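4. Operating rules for shared bimanual workcells

4.1 Scope

The rules in this section apply to fixed, table-mounted cells with two arms and a common workspace, used for household manipulation tasks. They were drafted for the Cledo and Tritau cells and later extended to the two cells at the Irnorix site. Mobile bases are excluded. So are cells in which a person works inside the reach of a powered arm; for those, the general site safety procedure takes precedence and nothing below relaxes it.

The words "shall" and "should" are used in the usual sense of technical standards. A "shall" rule is checked at session start and a failure blocks recording. A "should" rule is logged, and the session may proceed.

4.2 Naming of arms and sides

Left and right shall be assigned from the point of view of the robot. In a cell where the arms are mounted at the back of the table and the fixed camera faces them, the right arm is therefore on the left side of the image. Operators who joined from single-arm projects tended to name the arms as they appeared on screen, and an early batch of logs contained both conventions. Correcting a swapped label after the fact requires the joint data to be compared with the video, so the check was moved to the start of the session: the operator moves one named arm and confirms the channel on which motion is reported.

Object positions, in contrast, should be given in table coordinates. Free-text notes that say "left" without a reference shall not be used in task instructions.

4.3 Layout of fixtures and loose objects

Objects are divided into fixtures and loose items. A fixture is any object that other objects are placed in, hung on, or taken out of during a task: drawers, racks, stands, baskets. Loose items are everything else. The position of each fixture shall be recorded before the first episode of a session and again after the last. If the two records differ by more than 20 mm for any fixture, every episode in the session is flagged for review. The threshold was chosen by the working group and has no deeper basis; a tighter value flagged nearly every session with a light fixture.

Moving parts of fixtures need a separate rule. A drawer that is open at the start of an episode takes up table space that it does not take up when closed, and a planner that holds only the closed shape will treat that space as free. The state of each moving part shall be recorded as closed, partly open or fully open, and the collision model shall be updated to match before either arm is enabled. Contents of an open drawer are treated as loose items.

4.4 Concurrent motion

Each arm is assigned a home zone on its own side of the table. The band between the two home zones is the shared zone, and only one arm may hold it at a time. An arm that is not executing a step shall wait with its gripper open and above the height of the tallest fixture in its path, or else return to its rest pose. Waiting at contact height is not permitted, including when the next step is expected at once.

Approach to thin, upright objects such as plates in a rack is limited to 20 percent of the rated joint speed over the last 200 mm of travel. The gripper shall come in from above with its axis vertical unless the task card states otherwise. Figure 3 shows a cell with several fixtures in use, including an open drawer at the lower left and a rack with three upright plates that the left gripper has reached.
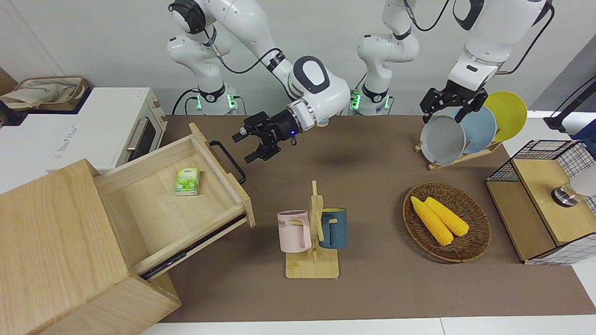
Figure 3. Two-arm cell with drawer, mug stand, basket and dish rack. The robot's right arm is on the left side of the image (Section 4.2).

Fang objected in review that a single shared zone is too coarse, and that a rule based on swept volume would allow both arms to work near the center without added risk. We agree that the rule is conservative. Fang's alternative was run offline on the January logs and gave shorter episodes, but it depends on a collision model that is correct for every fixture, including those whose moving parts have changed state during the episode. The present version of the rules does not require updates within an episode, so the swept-volume option is deferred to a later revision.

4.5 Compliance check

The "shall" rules were applied retroactively to the first 3000 episodes held in the archive. Of these, 2989 had enough metadata to be checked. The remaining 11 lacked a fixture record at session start and were withdrawn. The most common fault was a missing drawer state, followed by side labels that did not agree with the joint channels. Faults in the waiting-pose rule were rare and came mainly from sessions in which an operator had paused one arm by hand.

Withdrawn episodes are kept in a separate directory and shall not be repaired by inferring the fixture positions from video. Episodes with a wrong side label may be corrected, provided that the original label is retained in the log together with the date of the change.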